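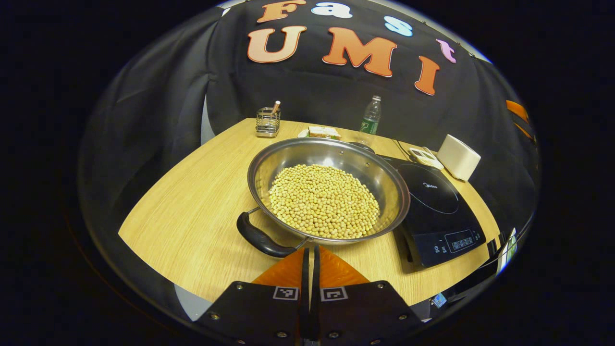 Carry and the soybean curve

Soybean futures on the Plultcombe exchange spent most of March in a narrow band, and the money made there came from the shape of the curve. The front contract traded below the next one out by more than the cost of a month's storage and interest. Traders call that full carry. A firm with bin space can buy the near month, take delivery, sell the deferred month and collect the difference.

Gudrun Sperling runs the grains book at Gerlach, which held 2414 contracts in the spread at its peak. She entered in stages of 200 and capped each day's orders at 1000 to stay clear of the exchange's reporting rules.

"The price of beans is somebody else's problem," she said. "I am pricing a warehouse."

The risks sit in the details. Storage at Tretari, the larger of the two delivery points, is charged by the day, and the rate may be reset with seven days' notice. Financing is floating. A rise of a quarter point in short-term rates would take out most of the margin on a spread held to the second delivery month.

Currency is the other exposure. Jestari, a broker that clears for several crushers, bills its margin loans in dollars while its clients sell meal and oil in euros. Its desk reopens on Sunday evening, and hedges placed in that first hour can cost up to 7 times the usual bid-offer spread.

Gerlach has since cut its position by half. Sperling expects to roll what remains into the new-crop months, where carry is thinner and the storage rate is fixed through harvest.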